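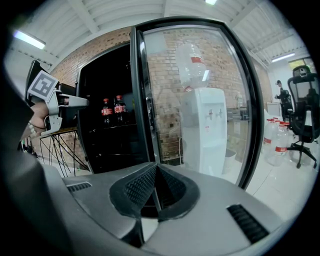
3.2 Choosing the tasks

We let the students pick their own tasks, and I'd do it that way again in a heartbeat, even though it made my life as course coordinator a good deal messier. The unit runs for one semester with 18 students, most of them in third-year mechatronics, and the only rule I set was that a task had to need two hands at some point and had to be something a person in the building would want done. The first proposals were very grand (folding a fitted sheet was on there, bless them). By the second week they'd come down to kitchens and break areas, and the one that stuck was getting a soft drink out of the fridge. It sounds dull until you try to write it down. In Figure 1 the glass door is already wide open and the two bottles with the red caps are standing on the middle shelf, and from that point a student still has to decide which hand goes in, where the other one waits, and how far the whole body has to shuffle forward before the jaws are anywhere near a bottle. The glass is a headache of its own, as the water dispenser shows up through and on the door, and a model that leans on appearance has every excuse to get confused by it.

Figure 1. The fridge task from the camera on one hand-held gripper, with the second gripper at left.

The students called the task Clenby, after a sound one of the early grippers made when it closed, and the name went onto the sign-up sheet and never came off. I'll use it here for the fridge task as a whole, and Plikero for the software the class wrote to sort and label the recordings. Plikero began life as a spreadsheet with some very ambitious formulas in it. A pair of students rewrote it over a weekend, then rewrote it again when they found that their first version threw out any recording made after midnight.

3.3 Collecting demonstrations

Each pair of students booked the Harska room in one-hour blocks. One of them held the grippers and the other ran the checklist, and they swapped at the half hour. I'd assumed the person holding the grippers had the harder job. My students put me right on that pretty quickly! The checklist person has to reset the bottles, call the start, watch for a marker turned too far from the camera and write down anything odd, all while staying out of the way of someone walking backwards with both arms out.

We set a target of 100 recordings per pair, so 900 for the nine pairs, and told everyone that a fumbled attempt should be kept and labelled as a fumble. This was the instruction they found hardest to follow. Engineering students like a clean result, and in the first fortnight I'm fairly sure a few fumbles were quietly deleted before they got to me. After we talked it through one Friday over a box of lamingtons, the labels got a lot more candid. In the end 184 recordings carried the fumble label, and those turned out to be the most useful part of the set for teaching, as I'll come back to in Section 5.

The written protocol fitted on one page. The bottles start on a shelf, the demonstrator starts two steps back, one gripper handles the door if it's shut, and the recording ends once a bottle has been set down on the nearest table. We left plenty out on purpose. We never said which hand should do what, and the left-handed students ended up with a noticeably different style — they tended to hold the door with the right gripper and reach across. I'd have been tempted to iron that out in my own research. In a class it was gold, because it gave us something to argue about.

3.4 What the students did with the labels

Every recording was cut into four stages by hand: approach, reach, grasp and place. Two students labelled each one separately, and Plikero flagged any pair of labels that disagreed by more than half a second. The boundary between reach and grasp caused nearly all the trouble. Does the grasp begin when the fingers start closing, or when they touch the bottle? Half the room was sure of one and half of the other, and we lost most of a tute to it. We went with first contact, following the convention in the Jafarzadeh handbook that our lab already used for its older recordings, though a couple of the students put a polite dissent in their final reports (and I reckon their reasoning was sound).

The whole thing ran on a budget of 2000 dollars, and most of that went on printed parts. Finger extensions were the main expense. They wear, they crack at the base, and students are not gentle with them at eleven at night in the week before an assessment. I'd put money aside for replacements from the start next time, and I'd also book the room for an hour and a half per pair, as the resets ate into every session we ran.

The training runs themselves are covered in Section 4. Each pair trained on its own recordings first and on the pooled set afterwards, with the stage labels held fixed between the two.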